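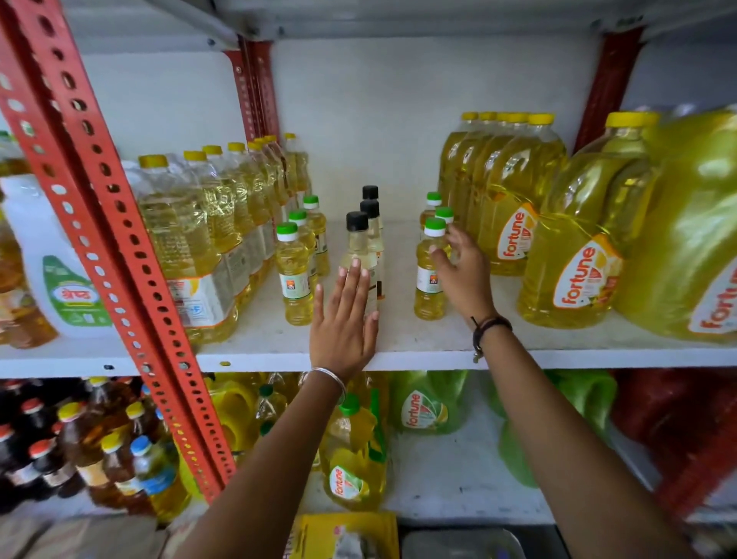
4.2 Facing and regrouping small bottles

Of the chores in our list, shelf facing was the one we expected a machine to manage first. The goods are rigid, the shelf does not move, and a mistake seldom costs more than a dropped bottle. We therefore gave it more time than the kitchen tasks in Section 4.1.

The task is short to state. Bottles of one kind must stand in a line running back from the front edge, with no other kind mixed in. Figure 3 shows the work being done by hand on a shelf of cooking oil. The open left hand is flat against the front of the nearest black-capped bottle, while the fingers of the right hand touch a small green-capped one. Larger jugs stand close by on the right, so there is little room for a wrist to turn.

Figure 3. Two-handed work on small oil bottles, with black-capped bottles between two groups of green-capped ones.

We ran 500 trials with the Drirnia arm pair, using the controller described by Huanca and Manurung for the Nirnby store tests. A trial counted as a success if every bottle was upright and in its own line when the arms withdrew. With a single row and clear space on both sides, the arms were slow but dependable. Once a second kind of bottle was placed alongside, success fell to almost 30 per cent.

Most failures came from contact the planner had not asked for. The gripper fingers are thicker than a person's, and when they closed on a front bottle they tended to push its neighbour out of line. A flat palm avoids this, as it can press on a bottle without going round it. We added a push motion of this kind to the Xolalpa planner. It helped with the front bottle but did little for those behind, which the wrist camera could see only by their caps.

Clear bottles holding pale oil were a separate problem. The depth sensor often read through them to the back wall – a fault also reported by Vilela for glass jars – and the arms then reached too far. Matt tape on the bottles cured it, but no shop would accept that.

We conclude that the arms can tidy a single row without help, and that mixed rows still need a person. The next section turns to folding.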